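Tirkiston Robotics Club Gets Ready for Its Sorting Challenge

Posted Jan 15, 2019
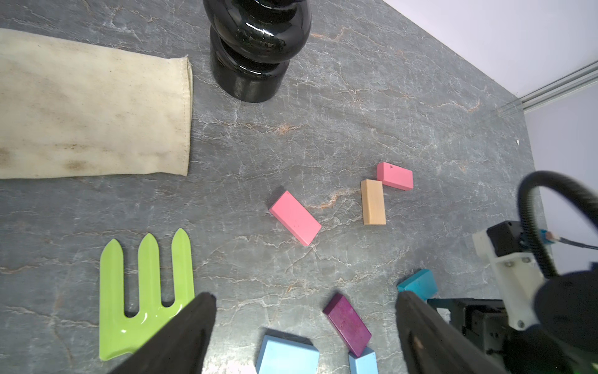 The robotics club at Tirkiston has been back at work since the winter break, and anyone who has stopped by after classes will know how much patience goes into picking up one small block. The students call their robot Prundama, and they have been teaching it to collect things from a counter and put them away by color, which sounds like an easy enough chore until you try to explain it to a machine!

The project started in December with a single wooden block and a good many dropped ones. Since then the team has grown to 6 students, and they have moved on to mixed clutter – blocks in several colors lying close together, with other odds and ends thrown in so the robot has to make up its mind about what to reach for and what to leave alone. The club keeps a log of every try, and at the last meeting it stood at nearly 400, of which 139 ended with the right block in the right place. The students are quite proud of that number, and they are already arguing (in a friendly way) over whether slower fingers or better lighting would raise it.

All of this is practice for the Prudico student challenge this spring, where each team gets 60 minutes to clear a counter it has never seen before. The club will be up against the team from Wei, who are old friends by now and very hard to beat. Families are warmly invited to come to an open practice before then, and new members are welcome all year – no experience needed.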